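室内混响时间与家具布置关系的仿真研究
课程设计报告 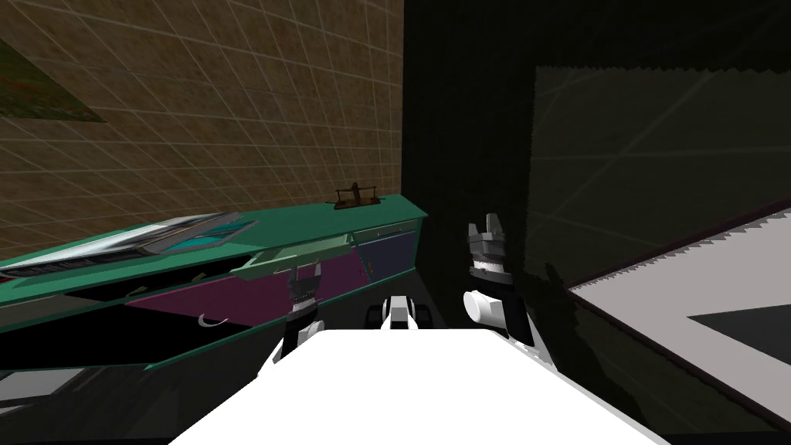
图1 渲染场景:浅褐色瓷砖墙面与蓝绿色长柜,柜体上部一只浅绿色抽屉部分拉出

作者:Indrek Mägi
指导教师:Chelsea Whiteley

摘要

小型厨房和餐厨合一房间多采用瓷砖、石材和玻璃等硬质饰面,混响时间偏长,语言清晰度下降。本报告以Stockdale住宅楼的一间餐厨房为对象,用统计声学公式和声线追踪两种方法计算各倍频带混响时间,分析柜体、软质饰面和家具位置的影响,并与现场测量结果对照。结果表明,柜体对中高频混响的作用有限,主要作用在于打断平行墙面之间的反射路径;吸声材料的位置对结果的影响大于赛宾公式所能反映的程度。

关键词:混响时间;声线追踪;硬质饰面;散射系数

1 引言

住宅声环境的研究多集中于隔声,室内音质较少受到关注。餐厨房是日常交谈频率较高的空间,同时又因清洁要求而大量使用低吸声系数的饰面。瓷砖在各频带的吸声系数普遍很低,若顶棚也为抹灰面,则整个房间近似一个混响箱,餐具碰撞声和水流声衰减缓慢,讲话者往往不自觉地提高音量。

本课题源于上学期建筑物理课程的一次作业。当时仅用赛宾公式估算,结果与主观听感差别明显,因此本次改用两种方法并行计算,并补充实测。

2 计算方法

2.1 统计声学方法

赛宾公式为:
T = 0.161V / A
其中V为房间容积,单位为立方米;A为总吸声量,单位为平方米。该式假定声场充分扩散,在平均吸声系数较小时误差可以接受。平均吸声系数增大后应采用伊林公式:
T = 0.161V / [-S ln(1-α)]
其中S为室内总表面积,α为平均吸声系数。在2000 Hz以上的频带,还须在分母中加入空气吸收项4mV,m为空气衰减系数,与温度和相对湿度有关。

2.2 声线追踪方法

几何模型在课程统一提供的Stuvetti软件中建立。声源设为无指向性点源,每个频带发射3000条声线,声线能量衰减60 dB后终止计算。接收点共4个,分布在餐桌一侧和操作台一侧,各点距墙面均不小于一米。

家具按外轮廓简化为长方体。抽屉缝、把手等小于半波长的细节不单独建模,以散射系数代替。最初的模型保留了柜门之间的凹缝,面数过多,声线在缝内反复反射,计算时间成倍增加而结果几乎不变,后来删去。

2.3 材料参数

墙面瓷砖、抹灰顶棚、玻璃窗和木质柜门的吸声系数取自教材附表。柜体为空腔结构,面板在低频有共振吸收,125 Hz频带的取值高于中高频。布艺窗帘按褶皱悬挂状态取值。散射系数方面,大面积墙面取低值,有台面杂物的区域适当提高。

3 计算工况

工况一:空房间,仅保留墙面、地面、顶棚和门窗。
工况二:在工况一基础上加入沿长墙布置的柜体。
工况三:在工况二基础上加入餐桌、座椅和窗帘。
工况四:柜体和家具不变,在顶棚中部加装40 mm厚多孔吸声板。

四种工况的温度和湿度设定相同。门均按关闭处理。

4 结果与分析

4.1 空房间

工况一中两种方法的差别最大。赛宾公式给出的各频带结果较为平缓,声线追踪在中频出现明显的长尾,能量衰减曲线呈双斜率。检查声线路径后发现,后段衰减主要来自两面平行长墙之间的往复反射。这与现场拍手时听到的颤动回声一致。

4.2 柜体的作用

加入柜体后,低频混响时间下降较为明显,与面板共振吸收的预期相符。中高频总吸声量变化很小,按赛宾公式计算,混响时间几乎不变,但声线追踪结果有所缩短,衰减曲线的双斜率也减弱。原因是柜体遮挡了长墙下部,使一部分水平声线转向顶棚和地面。

另试算了抽屉拉开和柜门开启的情况。单个抽屉拉开对接收点结果的影响小于不同接收点之间的差异,后续计算一律按关闭处理。

4.3 软质饰面与吸声板

工况三的变化集中在1000 Hz以上,主要由窗帘引起。座椅为硬质座面,贡献不大。工况四的中频混响时间下降最多。将同样面积的吸声板从顶棚中部移至长墙上部,赛宾公式的结果不变,声线追踪得到的混响时间则进一步缩短,颤动回声基本消除。考虑到油烟和清洁问题,墙面安装方案需要选用有防护膜的产品,高频吸声性能会有所损失。

4.4 与实测对照

测量在十月的一个下午进行,采用气球爆破作为脉冲声源,接收点位置与模型一致。当时房间内的家具布置与工况三相近。中频带的计算值与实测值吻合较好;125 Hz频带偏差较大,一方面房间尺寸与波长相当,几何声学的前提不再成立,另一方面气球声源在低频能量不足,信噪比偏低。Hodcombe路一侧的交通噪声也影响了部分记录,其中受影响严重的已剔除重测。

5 误差讨论

吸声系数取自附表而未实测,是主要的不确定来源,柜门和窗帘尤为突出。散射系数的取值带有主观性,敏感性试算显示,空房间工况对该参数最敏感,家具齐全后影响减小。接收点数量偏少,空间平均的代表性有限。气球爆破的重复性不如扫频信号,若条件允许应改用十二面体声源。

6 结论

(1)在小型硬质饰面房间中,赛宾公式不能反映平行墙面引起的长尾衰减,宜用声线追踪校核。
(2)柜体在低频提供一定吸声量,在中高频主要改变反射路径。
(3)吸声材料面积相同时,布置在平行长墙上的效果优于顶棚中部。
(4)低频段应改用波动声学方法,本报告的125 Hz结果仅供参考。

致谢

感谢Chelsea Whiteley老师对散射系数取值的指导,感谢Zavthorpe实验室借出声级计和校准器。

附:各工况的模型文件和原始录音已随报告提交,文件命名按工况编号加接收点编号。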